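Savero guild tester wanted (plus three raiders, if we can get them)

Posted January 9, 2025 by Peninah Mutiso

The Armont guild is looking for a playtester to help us write our class guides for Savero, and for three more people to fill out the second raid group. The tester's job comes with a small monthly payment. The raid places come with Erick Mollel shouting down your headphones, which some people seem to like.

If you have read our guides you will know the problem. They were written by players who have run the same build since launch and believe everyone else is wrong. The Warden page recommends a rotation that stopped working two patches ago. The Hexblade page is mostly an argument between two former officers, one of whom has since left for another server. We would like to do better before the new expansion lands in April.

What the tester will do

You will level a character of each class to 30, follow our existing guide to the letter, and tell us where it falls apart. After that you will take the same character through the Punex dungeons on normal and hard, and note what killed you. Something will kill you. The second boss in Punex kills everybody, and our current advice on him reads, in full, "move".

We want notes written as you play. They can be rough, and they can be rude as long as they're rude about the guide. Erick turns them into finished pages and I check the numbers. You won't be asked to make videos, stream, or be cheerful on camera.

Expect a few evenings a week. We pay 30 pounds a month, which won't change your life, and cover your subscription for as long as you're testing. You also get 600 gold a week from the guild bank for potions and repairs. Keep what you don't spend. Our last tester spent it all on hats.

What we're looking for

Somebody who can explain why they pressed a button. You don't need to be a brilliant player - a middling one is more use to us, as most of our readers are middling too, and so is half the guild. You should have finished the main story at least once and be able to write a clear sentence. Experience with crafting would be handy. Nobody here understands the Varma enchanting tables, and the last guide we published on them had to be taken down.

Please don't apply if you sell gold, buy gold, or have a cousin who can get it cheap.

Raid places

The second group needs a healer, a tank and one ranged damage dealer. Item level 169 or above, please, and we do look. Raids start at eight in the evening UK time and finish at half past ten, or at the third wipe in a row on the same boss, whichever spares us more. Loot is rolled for. Erick has not won a roll since last spring and would rather you didn't mention it.

You'll need a microphone that works and a home quiet enough to use it in. Dogs are fine. Drum practice is not.

How to apply

Send a message to Peninah on the guild forum with your character name, the classes you've played and a paragraph on the worst piece of advice you ever followed in the game. Raid applicants can skip the paragraph and send a combat log instead. We answer everyone, though Erick's answers tend to be short.

Tester applicants who make it past the first read will be asked to run one dungeon with the two of us and write up half a page afterwards. We pay for that evening whether or not you get the job.
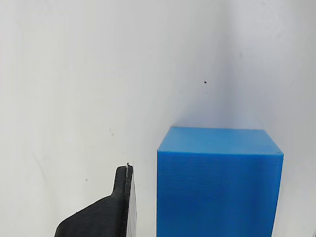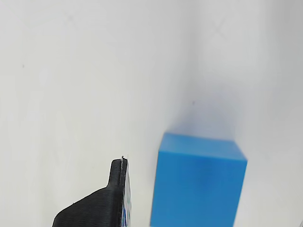
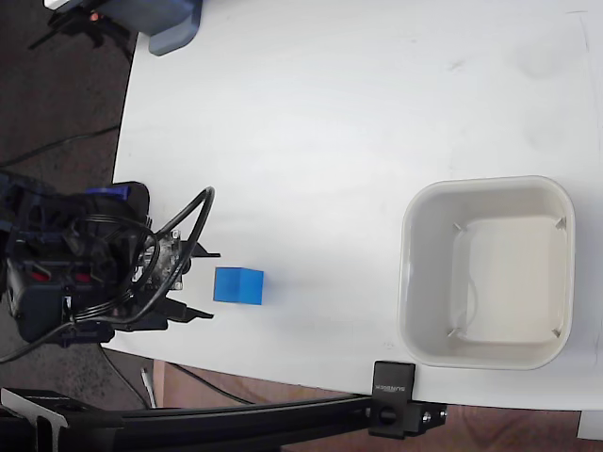 Last picture: white tabletop with gripper and cables.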